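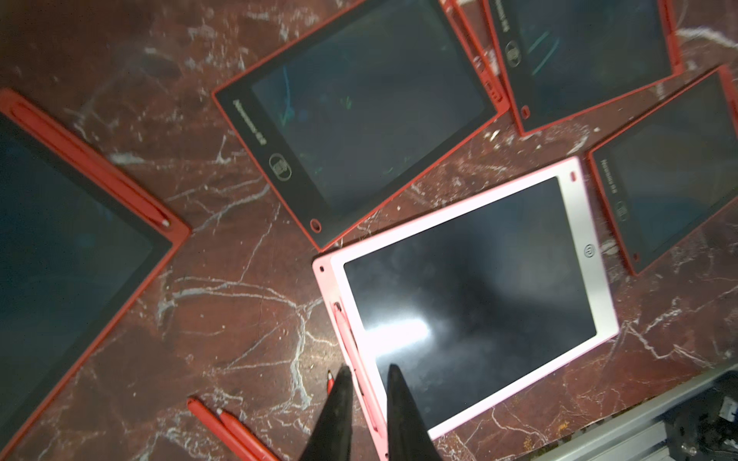 I've been selling bulbs by post from Plillimstead for 12 years now, and the one I get asked for more than any other is Nerine 'Bastine'. It's a late one, sugar pink with crinkly petals, and it comes up on bare stems when most of the garden has packed in for the year (mine usually start as the dahlias are going over). An LCD writing tablet with a stylus, the red-framed sort, is handy for jotting down which pot is which while you're potting up, but please copy it all on to a proper label before you wipe it! I've lost more names that way than I care to admit.

## What you get

You'll get 3 flowering-size bulbs, each 12 cm or more round the middle, sent dormant from July in a paper bag with my planting notes. They look a bit dry and papery on arrival and that's fine. My stock all goes back to one clump I had from Junpei Amano, who grew it for years under the name 'Hattori Pink', so if you've got that already, you've got this. Don't buy it twice!

## Planting

Somewhere hot and sunny, at the foot of a south wall if you have one. Put the bulbs in with their necks just showing, closer together than feels right, and then leave them be. They flower best when they're crowded and I've got a pot that hasn't been touched for six years, roots coming out of the bottom, and it's glorious.

In pots I use a gritty mix with a scoop of Flunow, the fine pumice I also sell by the bag. Ordinary horticultural grit will do just as well. Water when the leaves are growing, stop when they yellow, and keep the pot fairly dry over summer. Mine have come through frost against the wall, but I bring the pots under glass if it's going to be a hard one.

Don't fret if there are no flowers the first autumn. Ekrem Baysal, who packs the orders with me, waited until his third and now has a whole row of them.

## Price and posting

- 3 bulbs: £17, postage included
- Flunow, 700 g bag: £4
- UK addresses only, sorry

All parts are poisonous if eaten, so keep the bulbs away from dogs and small children. Orders go out in the order they come in, and when the bulbs are gone I take the page down until next summer.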